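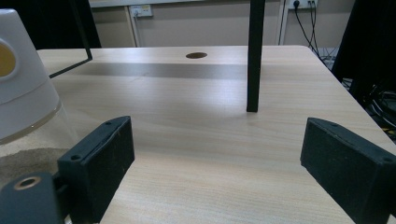 According to one reader's note appended to an earlier version of this entry, a desk without a cable hole is a desk with wires over the back edge, and most users find this out within a week of moving in.

Cable hole (furniture)

A cable hole, also called a cable port or wire pass-through, is an opening cut through a tabletop so that power and data cords can drop below the work surface. It is normally placed near the far edge, close to wall outlets, where it takes little usable space.

Shape and size

Most cable holes are round, as a round opening can be cut in one pass with a hole saw. The Marchetti workshop pattern calls for a 50 mm opening set 25 mm in from the back edge, measured to the rim. Rectangular slots are used where several large plugs must pass at once. A plug is usually wider than its cord, and the plug sets the minimum size.

Finish

The opening may be left bare or lined. In solid wood, the cut exposes end grain on two sides of the circle, and these areas take up moisture faster than the face. Sealing the cut is common practice. In coated board, the cut edge exposes the core and is generally covered with a plastic or metal ring – the grommet. Some grommets have a cap with a notch, which closes the opening around the cord.

Placement

A hole in the center of the back edge serves both sides of the table equally. Tables that carry posts or frames need the hole kept clear of the clamps and mounting hardware. The Takano bench series, sold in January catalogs under the name Rurow, lists 21 top layouts, of which the center-hole version is the most common.

Retrofitting

A hole can be added to an existing table. The top is drilled from the face until the pilot bit breaks through, then finished from below to limit splintering. Crossbars and drawer runners should be located first.

See also: Grommet; Cable tray; Clorninden desk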